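### Choosing a wall color that you will still like in winter

Ilgın Aksoy writes our home column this month.

Many readers wrote to me after the July issue and asked which neutral color is safe for a small room. My answer is that no color is safe until you have looked at it at home, in the morning and also at 10 at night.

I learned this in our flat on Gruseck Street. The house was built in 1727 and the windows are small. I bought a beige called Pavwood from the Arnora range, and in the shop it was warm and soft. On our north wall it became gray, almost like wet paper. I had already painted three walls, so you can imagine my mood on Saturday evening.

Now I do it differently. I paint a large piece of cardboard, two coats, and I move it from wall to wall for some days. I put it next to the floor and next to the biggest piece of furniture. White furniture is the most strict test – it can make a gentle beige look yellow or pink.

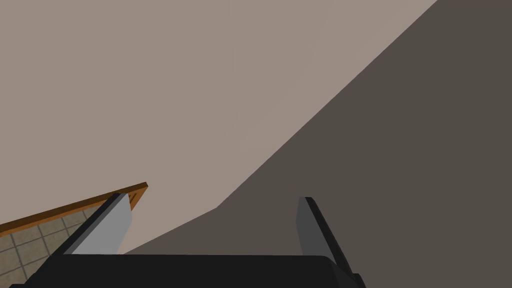
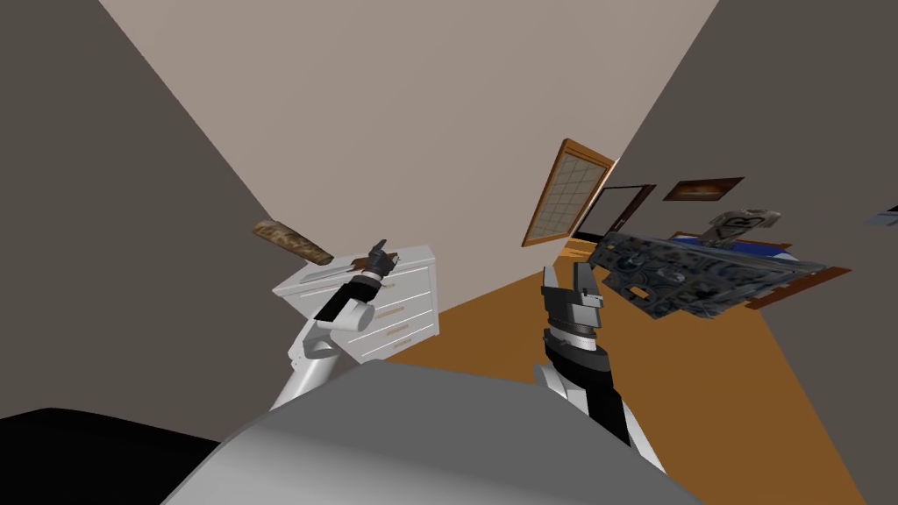 Please think also about the ceiling. In a low room I like to use the wall color there too, mixed half and half with white. The line where they meet becomes softer, and small mistakes with the brush are harder to see.

For the finish, choose matte in the bedroom and something washable in the hall. The paint shop Ní Bhriain lends its sample book for one week if you leave a small deposit. Ask at the counter, and bring it back clean.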